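Onholm Scorebooks: a data card

Version of August 1, 2018
Maintained by Chrysoula Stergiou and Kittipong Sombatkul

What's in it

Play-by-play records for 490 amateur baseball games, typed up from paper scorebooks kept by the four clubs of the Onholm league: Drativville, Bernska, Ebihara and Onholm itself. They cover six seasons. The standard of play is best described as keen.

Each game has a row in games.csv and a bundle of rows in plays.csv, joined on game_id. Players are in players.csv under a numeric code. Their names are not included, partly for privacy and partly because the Bernska scorer knew everyone by nickname and spelt the nicknames differently each week.

Where it came from

Every club kept its own book. In theory that gives two independent accounts of each game. In practice the visiting scorer often copied from the home scorer between innings, errors included, so please don't treat agreement between the two as proof of anything. Where the books differ we kept the home version in plays.csv and put the visitors' version in disputes.csv. The longest dispute concerns a dropped third strike at Ebihara and runs to six rows.

Chrysoula typed the Drativville and Onholm books, Kittipong the other pair. Each of us then checked the other's work, and we are still on speaking terms.

Columns worth a warning

inning: a whole number, top or bottom given separately in half. Some Bernska games have no bottom of the last inning even though the home side was losing. It got dark.

result_code: standard scoring shorthand where we could read it. A code of ZZ means the scorer wrote something and we could not agree what. A blank means the scorer wrote nothing, usually during a rally.

earned: whether a run counts against the pitcher. Treat this column with suspicion in any Drativville home game, as the scorer there was for several seasons also the pitcher.

weather: free text, exactly as written. Includes "fine", "fine-ish", "not fine" and "see next page". There is no next page.

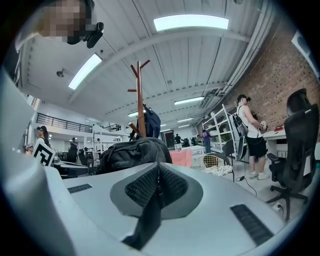
plays.csv and disputes.csv share the same columns in the same order, so you can stack them if you add a flag first. Do add the flag. One file is much the smaller of the two, like the pair of black vents in that pale housing, and also like them neither sits quite square with what's around it: disputes.csv follows the visitors' numbering of plays, which drifts away from the home numbering the moment somebody forgets a foul-out. Match on inning, half and batter_id, and leave play_no alone.

Known problems

Stolen bases are undercounted in the first two seasons. Ebihara's scorer regarded stealing as bad manners and declined to record it.

Pitch counts exist for Onholm home games only. They stop when the scorer's pencil broke, which you will be able to spot.

Errors are charged by the home scorer, and home fielders come out of this remarkably well. If you want to compare fielders across clubs, use away games, or use another dataset.

Four games were abandoned and later replayed. Both versions are in games.csv, with status set to "abandoned" or "replay". Leave the abandoned ones out of any league table, unless you support Bernska, in which case you have probably put them back already.

What you might use it for

Teaching people to join tables and to distrust them afterwards. Looking at how scoring habits vary between clubs. Simple run-expectancy tables for a league where the shortstop may also be doing the sandwiches.

What it won't do is tell you who the best hitter was. We get asked this every May, generally by the same person, and he was not the best hitter.

Corrections

Send the game_id, the inning and a scan or a copy of the page. "I was there" is welcome as background but won't change a row. Accepted corrections go into changes.txt with the old value alongside the new one.

Terms

Free to use and share for any purpose, with credit to the Onholm Scorebooks. If you publish something using the earned column, please send us a copy. The Drativville pitcher would like to see it.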